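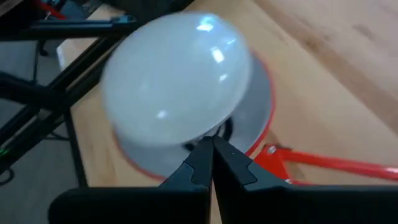 White frosted bulb over a grey dish.

I gave up the big ceiling light in the living room in September and I haven't gone back to it. A few people have asked what we did instead, so I'm writing it down while I can still remember which bits took the longest.

The flat is on the second floor in Clernton and faces north. When we moved in there was one fitting in the middle of the living room ceiling with a bare 100 watt equivalent in it, very white, and that was all. It lit the room evenly, the way a shop is lit. You could find a dropped screw under the sofa but you didn't want to sit down with a book. Maëlle used to come in, switch it on, look for her keys and switch it off again.

I started by writing down what we do in the room after dark. We eat at the small table by the window, I read in the green chair, Maëlle draws on the floor with her board against the radiator, and we watch television. None of these happens in the middle of the room, where the light was.

The reading chair was the easy one. I put a floor lamp behind my left shoulder and moved it back a bit each evening until the page stopped shining. The shade needs to be low enough that the bulb is out of sight when you are sitting, and I had it too high for the first week. The lamp came from Tanner Gill, who was clearing out his mother's house, and I rewired it with a new plug and a longer flex.

The table took more thought. I wanted something hanging, but we rent and I didn't fancy asking the landlord about new holes. In the end I ran a cord from the old ceiling rose across to a hook that was already there above the window, probably for a plant. It looks a little untidy from the door. The light sits low over the table now and you can see your food, and the corners of the room go dark, which I like more than I thought I would.

Then the bulbs. I bought the wrong ones twice. The number to look at is the one with a K after it, and for evenings I want something near the bottom of the range, 2,700 or lower. The first lot I bought were 4,000 and made the soup look grey. Meenakshi Bansal at work took them for her garage and is pleased with them. I also now buy frosted ones for anything you might look straight at. Clear ones are fine inside a thick shade, but in a thin paper one you get a hard bright spot and a shadow of the wire.

For Maëlle's drawing corner we tried a clip lamp on the shelf. She is right-handed and the shelf is on the right, so her hand threw a shadow over everything she did. We turned her board round to face the other way and left the lamp where it was. She says her ankles get cold now that she isn't next to the radiator.

The television has nothing behind it yet. I tried a small lamp on the floor there but the cat kept lying against it, and the cable is too short to reach the windowsill.

Still to do is the hall, where there is one switch at the wrong end and you have to cross in the dark to reach it. I've ordered a plug-in light with a sensor for the socket by the coats.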